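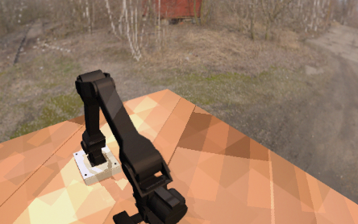
Figure 1. Rendered arm on its mounting plate, orange tabletop.

2. Background

Gestasden is a shared study building with one large reading room on the second floor. Students have complained about noise there since the partition walls were removed. The purpose of this project was to measure how reverberation in the room changes with the number of absorbing panels on the ceiling.

2.1 Method

Reverberation time was measured with the balloon-burst method at five positions. The recorder was placed at seated ear height, and all windows were closed. Each position was measured with zero, four and eight panels installed. Measurements were made on a Monday before the building opened. Decay curves were read in the octave bands from 125 Hz to 2,000 Hz. The background level was logged before each burst, and bursts with a visible second peak in the decay were discarded and repeated.

2.2 Results

Reverberation time fell in every band above 300 Hz. The largest drop was in the highest band. In the 125 Hz band the difference between four and eight panels was smaller than the spread between positions, so no claim is made for it. Position 5, next to the stairwell door, gave the longest decay in all three conditions.

2.3 Sources of error

Balloon size was not controlled. The room was also measured without occupants, and seated people add absorption. Dong-hyun Yoon repeated the readings of the decay curves independently; the two sets agreed except at position 5, where the slope is not straight.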